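15th March – neck notebook, bench 2

Pressure cuff for the neck flexor test finally holding. Left on 20 mmHg for the whole of lunch and the needle hadn't shifted when I came back. Old tubing was the culprit, tiny split under the clip. Binned it. Spare is in the drawer under the Distden box, last one, so somebody order more please.

Rest of the morning on the holding times. Kwesi Wumbei had already typed up the first batch from September so only had to do the second. Two sheets had the left and right columns swapped, fixed on the paper copy and initialled. Not fixed in the file yet. DON'T run anything off the file till I have.

What we've got so far, very rough – people with the worst pain scores are not the ones with the shortest holds. Some of them hold longer than the no-pain lot. One chap scored his neck 9 out of 10 and held till I got bored of watching the clock. Then a couple with hardly any pain who dropped off almost straight away and shook the whole time. Same sort of mess as the scan reports. Don't want to read much into it, the batch is small and I did the timing on half of them myself and knew their scores beforehand, which is daft. Next lot the timer shoudn't see the form.

Other thing. The chin tuck instruction is being given differently by everybody. I say "nod as if saying yes, small", Kwesi says "slide your chin back". Not the same movement. One gets the deep muscles going and the other gets everything at the front joining in. Need one script and stick to it. Draft pinned above the sink, scribble on it.
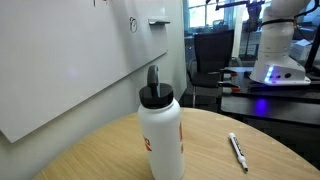
Does it matter if someone has taken painkillers before the test?
Probably, but we don't know how much. For now write down what they took and when, test them anyway, and flag the sheet in the top corner.

Strain gauge on the Urio frame: zeroed, loaded, zeroed again. Raw reading with nothing on it was 409, then 409 again after ten minutes, so drift is fine. With the test weight on it went to 785 both times. Gain is still set to 1,000, leave it alone. If it reads anything odd check the plug first, it works loose when the frame gets moved.

Head strap is a nuisance. Slips on anyone with a lot of hair, and the buckle digs in behind the ear – 7 people have moaned about it now. Tried the Gelto pad under it, better for the ear, worse for the slipping. Might try it turned round so the buckle's at the side. Or sew a bit of rubber on. Kwesi to have a go as his sewing is better than mine.

Wutus software crashed once, on export. Saved the trace by hand, it's on the desktop under "wutus rescue". Restarted, fine after that. No idea why.

To do
– swap the columns back in the file (me)
– tubing order
– one chin tuck script, agreed by both of us, before the next person comes in
– ask whether we can get the morning slots, everyone's stiffer then and we've only got afternoon data
– pain form: question 4 still says "back" where it should say "neck". Copied from the old study. Has been wrong the entire time, so check what people thought they were answring
– strap

Off at four, frame switched off at the wall.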